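The week the arm forgot where down was

I have been putting this one off, partly out of pride and partly because I wanted to be sure it was fixed before I wrote that it was fixed. As of 12th September it has behaved for five days, which in this line of work counts as a long and happy marriage.

Some background for anyone who comes here for the bread posts. I spend my working days teaching a robot arm to tidy a table. Bottles, cups, cloths, the usual debris of human life. The project is called Grasham, after a street none of us has ever lived on, and the arm is supposed to look at a mess through the little camera on its wrist, pick a thing up, and put it somewhere more sensible. On a good day it does this with the grace of a teenager asked to clear the dishes. On a bad day it does what it did last week.

It started small. The arm would come down over a bottle, stop a finger's width too high, close on nothing, and carry the nothing very carefully to the other side of the table. We have all had mornings like that, so I retrained the grasp model and went to lunch. After lunch it was stopping higher. By Wednesday it had picked up a respectable quantity of air and I had rewritten code that had nothing wrong with it, which I then had to un-rewrite from memory.

Then it went the other way. I started a run, turned to look at the laptop, and heard a sort of crunch. The arm had decided the tabletop was lower than the tabletop is, and it was trying to get there. The force limit should have stopped it at once. The force limit had been raised, by me, in June, for a test with a heavy pan, with a comment beside it reading "PUT THIS BACK." I hit the red button. The table was fine, one fingertip was not, and I stood there for a bit with my hand still on the button like a man holding a door shut.

The cause took two more days. I suspected the camera calibration first, because I always do, and it was innocent. I suspected the joint encoders. I briefly suspected the floor. What finally gave it away was a log Talha Siddiqui asked me to plot, with wrist height on one axis and elbow angle on the other. The error wasn't drifting with time at all. It jumped whenever the elbow passed one particular angle, and it jumped by a slightly different amount each go.

So I did what I should have done on Monday, which was to switch everything off and wiggle things. The encoder cable at the elbow had a connector that was very nearly plugged in. With the arm folded up it made good contact. With the arm stretched out, the bundle pulled tight and the signal dropped for an instant -- 12 milliseconds, in the worst case I logged -- and the controller, which is an optimist, filled in the gap with a guess. Then it believed the guess.

The repair was a new connector, a cable tie, and a longer loop of slack. The rest of the list is less flattering. The force limit now lives in a file I can't edit without a second person typing their name. The controller stops dead on a missing reading and makes an ugly noise about it. I also have to press a key before each run to say that I'm watching, and I have already caught myself pressing it while looking for my coffee, so that one needs more thought.

I still don't love how the cables run behind the arm. There's a proper guide rail on order, and until it comes I am keeping the speed low and my hands in my lap. Back on the job this afternoon, bottles and cloth and all.
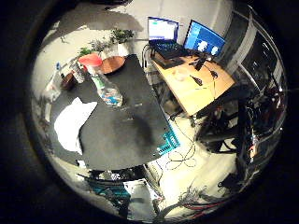

Zundia: We had the same thing on a palletizer, and the new connector only bought us a couple of months. Check the strain relief at the shoulder too while you've got the covers off. Ours was rubbing in there the whole time we were blaming the elbow.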